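Search Enter keywords Go All News Events

FOR IMMEDIATE RELEASE

Grosell Workshop Opens Its Gripper Bench to Anyone Who Can Sit Through Eight Weeks of Opening Doors

Members' home-built tools go on show this spring, with plans free to copy and mistakes included

Friday, April 12, 2024 — The Grosell shared workshop, best known locally for a table saw with a long waiting list, announced today that its hand-held gripper project is ready for people outside the building to try. The tool is called the Mostent. You hold it like an oversized power drill, you squeeze, and two soft fingers close on whatever is in front of you. A camera rides along and records how you did it. The plan is for a robot arm to learn from those recordings. The arm is still in a box, waiting on a power supply.

"People come in expecting a robot and we hand them something that makes them do the chores themselves," said Gilberto Cáceres, who started the project at his kitchen table and moved it to Grosell when his family asked for the table back. "Most of them stay anyway. It's a strangely good way to spend an evening."

The Mostent is the second design. The first, called the Ouali, had stiff fingers that could pick up a wrench and had strong opinions about anything softer. It lasted until March, when it met a ripe tomato in front of guests. The fingers were redrawn in foam that same week, with a ribbed pad on the inside face for grip. Each side also got a printed black-and-white marker, so the software can tell how far apart the fingers are without a sensor that costs more than the rest of the tool.
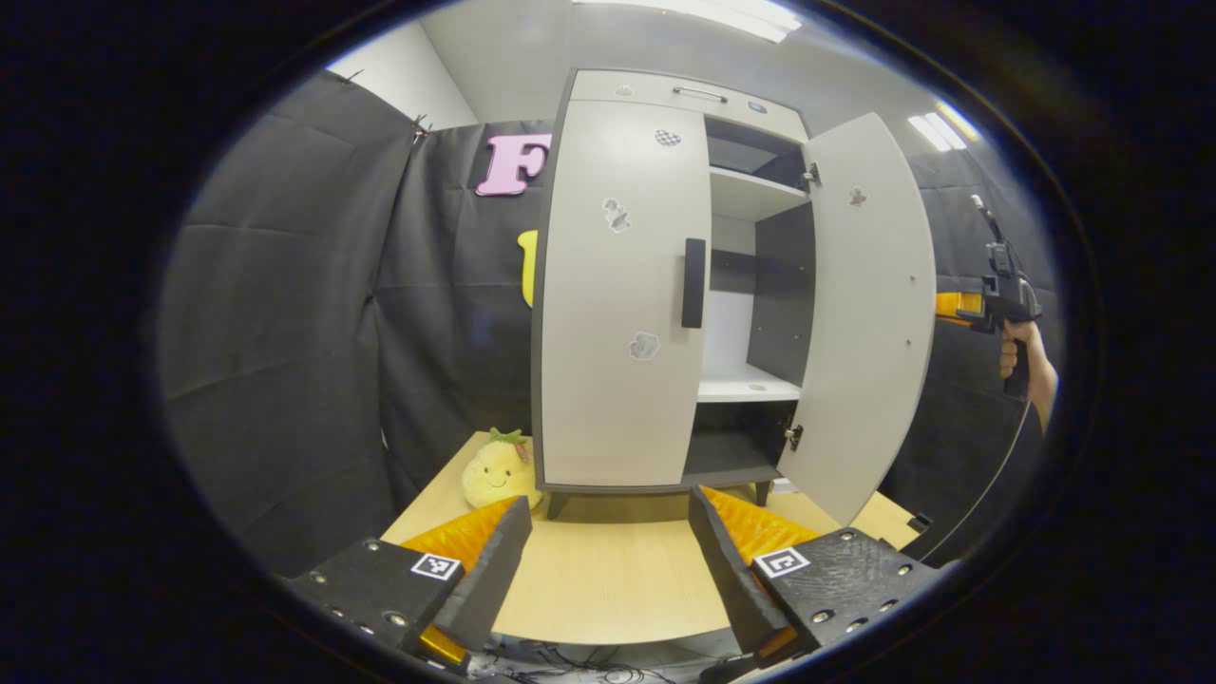
Doors have taken up most of the group's time since then. A door looks like a simple job until you try to write down what your hand does. You reach for the handle, pull, and then partway through the swing you stop pulling and start following, and if you don't, the whole cabinet comes along for the ride. Cáceres has 200 recordings of good door openings and a separate folder, nearly as large, labeled "no." He says the second folder has taught him more about software, and quite a bit about cabinets.

Drawers are next on the list. Members working with two tools at once have already learned that the hard part is the cables, which will find each other across any distance and need to be untangled before anyone goes home. A cable hook has been proposed. It has been proposed at the last several meetings.

The recordings are sorted by a small program called Preminari, written by members over the winter. It lines up the video with the finger positions, throws out the takes where someone forgot to press start, and gives each remaining one a file name a person can read. It runs on an old desktop computer in the corner and gets very warm. Members have asked that visitors not set their coats on it.

Building a Mostent takes two weekends if you have soldered before. If you haven't, it takes two weekends plus however long you spend learning to solder, and Grosell runs a class for that on the first floor. The housings come off a 3D printer, and the screws are the small silver kind that roll under things, so the parts list now calls for extras. Drawings, parts list and the Preminari code are free to take home. So is the group's running list of mistakes, which is the longest of the files and, by most accounts, the best written.

The open bench sessions run for eight weeks, on weekday evenings. There are 21 places. Those who sign up will build a gripper in pairs, record door and drawer tasks with it, and help check each other's takes. No background in robotics is needed. Patience is, along with closed-toe shoes, and anyone under 16 should bring an adult who also wants to do this.

"I'd like to tell you that at the end of it we'll have a robot that tidies the house," Cáceres said. "We'll have one that opens a cabinet. Closing it is a separate project."

Sign-up is at the front desk or by phone during open hours. Reporters are welcome to visit and should expect to be handed a gripper.

About Grosell
Grosell is a member-run shared workshop with benches for wood, metal, sewing and electronics. Monthly and day passes are available.

Media contact: Gilberto Cáceres, Mostent project, Grosell front desk

Related News
Beginner Soldering Adds a Second Evening Class
Table Saw Booking Rules: Please Read Them This Time
Preminari Update Fixes File Names, Breaks Clock
Lost and Found: Mostly Safety Glasses
Sewing Bench Closed for New Lighting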